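Bedding and Spare Room Tips

I wash a lot of sheets. We have people staying at our place in Flulorville from January on (my husband's cousins, mostly, and their kids), so over the years I've picked up a few habits that keep the laundry pile from winning. Take what you like and skip the rest!

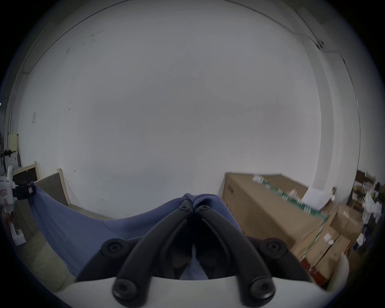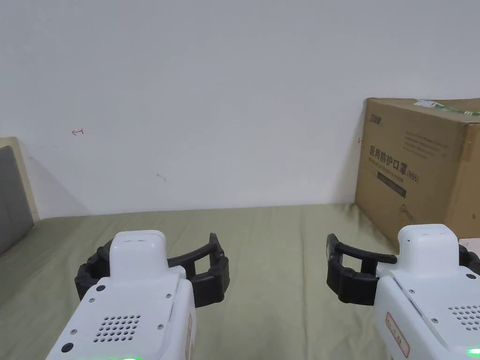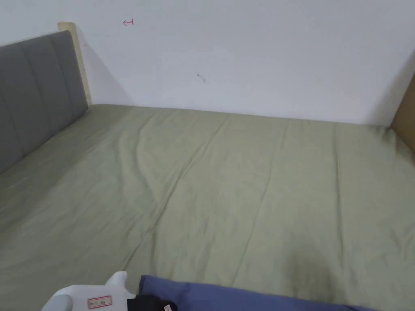
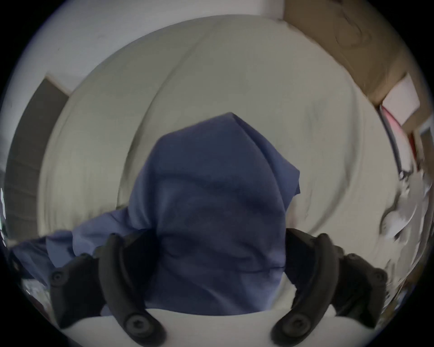 Washing

Wash sheets by themselves. I used to throw the towels in too, and everything came out in one damp, twisted ball with a sock in the middle. Now I do one set per load, warm water, and I use way less detergent than the cap says. If the sheets feel stiff when they dry, try cutting the soap again before you buy softener.

Dark pillowcases go in cold and inside out. My neighbor Bình Chu adds half a cup of white vinegar to the rinse, and hers do seem to hold their color longer than mine.

Drying

Stop the dryer halfway and untangle everything. It's a pain, I know, but fitted sheets love to swallow whatever's in there with them. I set a timer or I forget. Pull them out while they're still a tiny bit damp and put them straight on the mattress, and most of the wrinkles relax overnight.

Getting the fitted sheet on

Start with the corner that's hardest to reach, usually the one against the wall, then go diagonally across to the opposite one. The last two are easy after that. If a corner keeps popping off, check the pocket depth on the tag. An 8 inch pocket will never stay on a thick mattress (ask me how I learned that one).

I put a safety pin through the hem at one bottom corner of every set, so I don't spin the thing around three times looking for the long side.

Scuffs on the wall by the bed

Try a damp cloth and one drop of dish soap first. Melamine sponges work, but go easy, they can leave a shiny patch on flat paint. Pencil comes off with a plain white eraser. Crayon and marker are another story, and I usually end up touching those up with leftover paint.

Storing sets

Fold the whole set and stuff it inside one of its own pillowcases. I keep 6 sets on one closet shelf this way, labeled by bed size with masking tape.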